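From: Geum-ok Won
To: robotics-club list
Subject: Re: Re: pegboard, and who moved my offsets

Replying to everybody, as the question was asked in front of everybody.

> On Saturday Hashmi wrote:
>
> Two things. First, the log says 659 attempts and the
> spreadsheet says 1,000. Which one are we putting on the poster?
> Second, do we still need both arms for the board task? The
> Kurton team does theirs with one arm and they get home for
> dinner. Also can somebody write down what the board is
> supposed to look like at the start of a run, I set it up
> three times and got told off three times.

The poster gets 659. The 1,000 was a goal, typed into the wrong column in May by a person whose initials are at the top of this email. I've moved it to a column called "hopes."

On arms: yes, both. The rules give points for the left hand and the right hand separately, and our planner was written for two by people who have since graduated and do not answer their messages. If Kurton wants to do it one-armed and eat a hot meal, I wish them well. For those of you who only come to the pizza meetings, this is what we spend the rest of our time on: 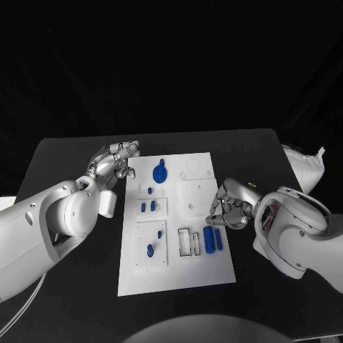
Both hands over the board, right index finger out.

I'm fond of that finger. It took Kiner most of a month to get it to extend while the others stay curled, and for the first week the hand would only offer us a loose fist, like a toddler asked to share. The code is in the branch called "point_please". Do not merge it. It still has the wrist limits hard-coded for our right arm and it will do something memorable to anyone else's.

Now, the start layout. Hashmi is right that it was never written down, and I'm sorry about the tellings-off, two of which were mine. The trouble is that we have been resetting the board from memory, and there are 5 of us with a key to the lab and apparently as many memories. The left side is where it goes wrong. The tall plate with screw holes at its corners can be left with blue pieces standing on it, or bare, with the oval hole and the small round one showing, as in the second picture. Either is fine by me. What is not fine is deciding halfway through a batch, and then telling the spreadsheet nothing.

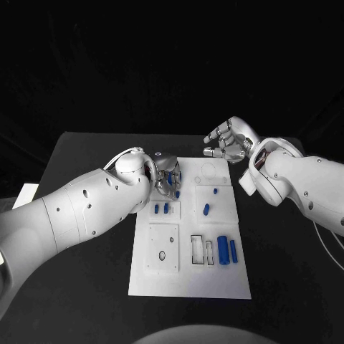 My proposal is that whoever starts a batch takes one picture before the first run and puts it in the batch folder, and everyone who resets the board after that copies the picture. No diagrams, please. Welier drew us a diagram last year and it was beautiful and it had north at the bottom. The two blue cylinders at the lower right, the thick one and the slimmer one beside it, should go back next to the two rectangular outlines at every reset, thick one on the left. Batch 103 has them swapped partway through and I have thrown out everything after the swap, with feeling.

Other business:

The offsets. Someone changed the left hand offsets and left the comment "better now". Better for whom? Please put the old numbers in the comment next time. I have them on a sticky note but the sticky note is losing its stick.

Lab hours stay the same. If you are last out, park both arms before you cut power, and check that the cables are hanging free.

Hashmi, you volunteered for the reset page by asking about it. Plain text, one screen long, in the repo by Saturday. I'll read it with the board in front of me and reply to the list.

Geum-ok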